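Two Hours at the Zarnska Tile Works

The Zarnska works opens its doors twice a year, once in spring and once in December, and I would like to meet the people who go in December. The kiln hall is the only heated part of the building. I went in May and kept my coat on.

You park behind the Palomino diner, which charges 80 cents for the privilege and doesn't take cards, and walk up a lane to the gate. There were 48 of us on the morning tour, divided into two groups by a method I never worked out. Mine started in the glaze room, where a woman in rubber boots explained why green is difficult. I now know a good deal about why green is difficult.

The presses came next. They're old Drekell machines, painted the color of split pea soup, and they drop with a thump you feel in your teeth. Our guide did this part of the talk entirely between thumps, so I have the history of the company in installments. It was founded by two brothers, or possibly brewers.

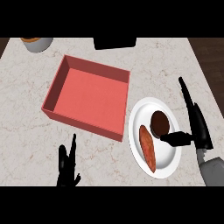 The kiln itself is a long brick tunnel, and the tiles ride through it on little carts at a pace that made our line for coffee look reckless. We were allowed to peer in through a small glass port, one at a time. A boy ahead of me asked if you could cook a pizza in it. The guide said yes, very briefly.

The tour ends in the seconds shop, as it was always going to. They sell a glaze range called Gradent, and the rejects go for a third of the price — you're meant to look for the flaw and I never found one. I bought a box of green.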